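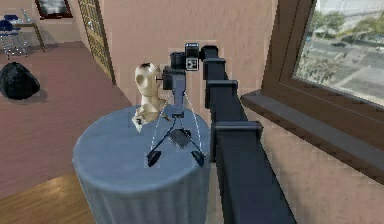 Why does a simulated arm place a part in the wrong spot when its marker is in plain view?

Most often the marker is fine and the transform behind it is stale. The detector reports a pose relative to the camera, the planner adds that pose to wherever it believes the camera is, and if the second figure is old the arm goes confidently to the wrong location.

This page covers how to find and clear that fault in a tabletop scene in Westeo, using the Bralanura planner. It assumes you can already load a scene, jog the arm and save a log. The menu names are from the version we run at Nillgate, and yours may be laid out a bit differently.

What the fault looks like

The arm plans without errors. It reaches the approach pose, descends, and then either stops short of the target or pushes into it. The log shows a successful grasp and a successful place. There is no collision warning, as the collision model is built from the same wrong numbers.

In our case the place pose was off by 6 centimetres, always in the same direction. A constant offset like that points to a transform. If your error changes size or direction from one run to the next, look at marker noise or a slipping grasp instead, and skip to the last section.

Before you start

Save a copy of the scene file. Turn off automatic retry in the planner settings. With retry on, the arm backs off and tries again after each miss, and the log fills with attempts you don't need. Ours had 400 entries in it before we noticed the setting.

If the same program is also linked to a real arm, break that link now. Put the controller in simulation-only mode and check that the status colour in the toolbar has changed. A wrong transform in simulation costs you a rerun. The same transform sent to hardware can drive the gripper into the table, or into whoever is standing next to it, at full planning speed.

Step 1. Reproduce it slowly

Set the speed override to its lowest value and run the place routine once. Pause at the approach pose. Write down the tool position that the planner reports and the tool position that the simulator reports. They are on separate panels, so open both.

If the two agree, the arm model is good and the fault is in the target. Carry on to Step 2. If they disagree, your arm description file and your simulator model don't match, usually a link length or a tool offset, and you should fix that first.

Step 2. Strip the scene back

Take out everything the routine doesn't need. Hide the arm as well while you look over the objects, and load each viewpoint in turn. You want to see the table and the fixed objects by themselves, to be sure that nothing has been duplicated or left under another object from an earlier save.
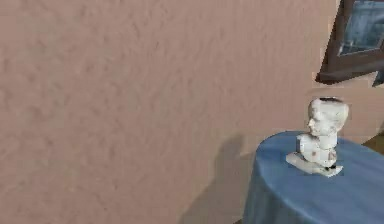
Open the object tree and compare the stored pose of each item with its pose in the original scene. Pay attention to the parent column. An object parented to the table will move with the table, and an object parented to the world won't. We had one item parented to the world and the rest parented to the table, so when the table was shifted during layout, that item stayed behind in the planner's records.

Correct the parent first and the position second. If you do it the other way around, Westeo applies the parent's offset to the new position and you will be chasing a second error.

Step 3. Check the age of the transforms

With the scene tidy, open the transform viewer and sort by timestamp. Anything marked static is published once at load and will look old, which is normal. Anything marked dynamic should be recent. The default limit in our setup is 700 milliseconds. A dynamic transform older than that should be rejected, but Bralanura only logs a notice and goes on using the last value.

Change this behaviour. In the planner settings, under Transforms, set the stale action to Abort. The routine will now stop with a clear message, and you can see which link is late. Leave it set that way once you have finished.

Step 4. Test the camera pose from a second viewpoint

Move the virtual camera to a different side of the table and run the detector again without moving the arm. Convert both readings to the world frame. A good setup gives the same marker position from either side, within your usual noise.

If the results differ, the camera pose isn't updating when the camera moves. Look for a pose saved in the launch file as well as one published by the simulator. Delete the one in the launch file. Restart the simulator completely, as a scene reload keeps the old value in memory. 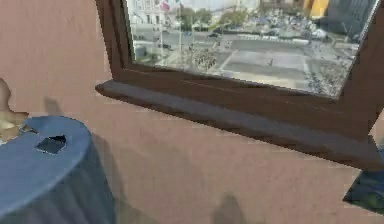 Step 5. Run the full routine again

Bring the arm back and clear the log. Run at the lowest speed, with your hand near the stop control, and compare the tool position with the target at approach and again at place. Raise the speed in stages once both match.

We ran the repaired routine 99 times without a missed placement, which was enough to close the ticket. Run more if the program is headed for hardware.

If the error is not constant

Check the marker size entered in the detector. A wrong size gives an error that grows with distance. Check the gripper friction next, and compare the marker pose relative to the tool just after the grasp and just before the place. Any change between the two means the part has moved in the fingers.

For a fault that only turns up after a long session, watch the simulator clock against the planner clock. Sydorenko bridge users should update the bridge before trying anything else, then go back to Step 3.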